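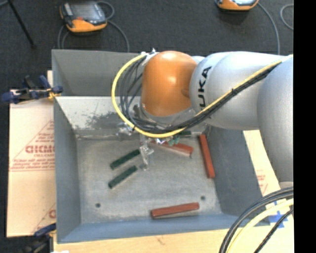
Figure 1. KUKA arm with gripper over the gray bin.

Pitch Counts and Late-Inning Contact in the Dametdale Amateur League
Project report, Sports Statistics course
Ye-ji Jeon and Danai Sotiropoulos
Supervisor: Styliani Stergiou

1. Purpose

Coaches in the Dametdale league commonly remove a starting pitcher after the sixth inning, whatever the score. The project tested whether batters in this league make better contact the third time they face the same starter, and whether the effect depends on the pitch count or on the number of times the batter has already seen him.

2. Data

Scorebooks were supplied by two clubs, Clustudham and Sarantis. They cover 274 starts. Fourteen of these were dropped because the pitch column was blank or illegible after the fourth inning, which left 260 starts for analysis. Each plate appearance was typed into a spreadsheet with the inning, the batting order position, the pitch count at the start of the appearance and the result. Magdalini Alexiou, who keeps score for Clustudham, explained the local shorthand, in particular the circled "L" for a line drive that was caught.

Contact was graded as hard, medium or weak from the scorer's marks. Both authors graded the same 200 plate appearances separately before starting on the rest. Most disagreements concerned ground balls through the left side, and these were set to medium unless the scorer had noted otherwise.

3. Method

Plate appearances were grouped by first, second and third time through the order. A logistic model was fitted with hard contact as the outcome. Predictors were the time through the order, pitch count, batting order position and home or away. Games played at the Vindinine field were given their own indicator, as the right field fence there is short and scorers tend to mark fly balls generously.

4. Results

Hard contact rose from the first to the second time through the order and again from the second to the third. With time through the order in the model, pitch count added very little. The Vindinine indicator was positive but its interval included zero. Leadoff hitters showed the largest change between the first and third appearance – the bottom third of the order showed almost none.

5. Limitations

The grades depend on the scorer. Spyros Deligiannis scored most of the Sarantis home games and used "hard" more often than the others did. A scorer term was tried and reduced the main effect slightly. Starters who pitch to a batter a third time are also the ones who were doing well enough to stay in, so the estimate is probably low. Sunday doubleheaders are seven innings and were not modeled separately.

6. Further work

Relief appearances have been entered but not graded. Pitch type is missing from both sets of books and would have to be recorded from next season on.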